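4/30/21
Huvadari flat — room acoustics, second set

Repeat of the February decay measurements, same loudspeaker corner, same three microphone positions. Marcelino Araújo ran the sweeps, I logged. Background was lower than last time apart from a lift motor that came through on two takes. Both discarded and redone.

The mid-band results agree with the earlier set to within the spread between positions. Below that they do not. There is a long tail at 141 Hz at position 3 which was absent in February. Speaker stand had been moved 27 mm off its tape mark, now corrected, but I doubt that explains it. More likely the door to the passage, which Marcelino found off the latch after the first run.
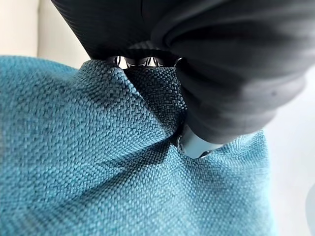
Teal woven cloth, close to.

Cloth was left out of the absorption table. We have no flow resistance figure for it and I do not want to guess one from the weave. The Cona sheet gives values for felt and for a heavier curtain, neither of them near enough to borrow.

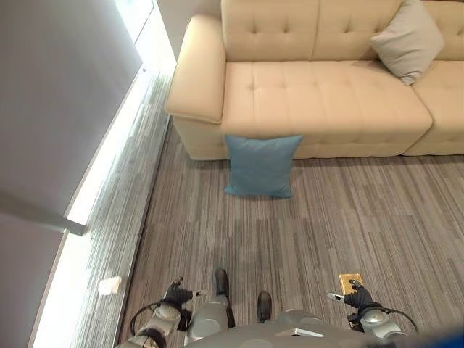

Low-frequency absorption is the weak part of the room model. Huaranga treats every item of furniture as a flat patch with one coefficient per band, and the fit is poor wherever a large padded object sits near a wall. The sofa is entered as a single rectangle, but the seat is deep, the base goes straight to the floor with no air gap under it, and the back and seat are both button-tufted. Tufting should matter little at these wavelengths. Depth will. I have split the entry into seat, back and arm and given the seat its own thickness. The cover is smooth and may be less porous than the model assumes — no data, so left at default for now.

Kiken export still drops the lowest band when the file is saved twice. Save once, then copy.

To do:
Rerun position 3 with the passage door latched, then open.
Ask Marcelino for the raw sweeps, not the averaged ones.
Check the microphone calibration against the February value before anything is plotted.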